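Flow Rate and Filter Life in a Domestic Gravity Water Filter
Nest Llewellyn and Trefor Prothero
Project report, June 20, 2026
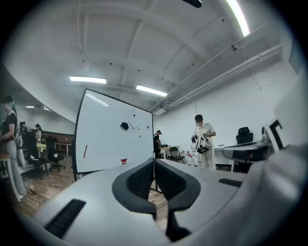
1. Purpose
The project compared two replacement cartridges, the Adum and the Ikano, in the same Beddoe gravity filter housing. Flow rate was measured over the life of each cartridge. Taste was not tested.

2. Method
Each cartridge was soaked overnight and the first two fills were thrown away. The upper tank was then filled to the line with tap water and the time taken to collect one litre was noted. Readings were repeated after every ten litres. A cartridge was treated as spent when one litre took longer than 19 minutes.

3. Results
The Adum cartridge reached the limit after 126 litres and the Ikano after 153 litres. Scrubbing the outside of the Adum under a running tap brought the time back down to 18 minutes, but only for one reading.

4. Sources of error
Tap water temperature was not controlled. The level in the upper tank fell during each reading, so the head of water was not constant. Only one cartridge of each type was used.

5. Further work
Repeat with three cartridges of each type and a float valve on the upper tank.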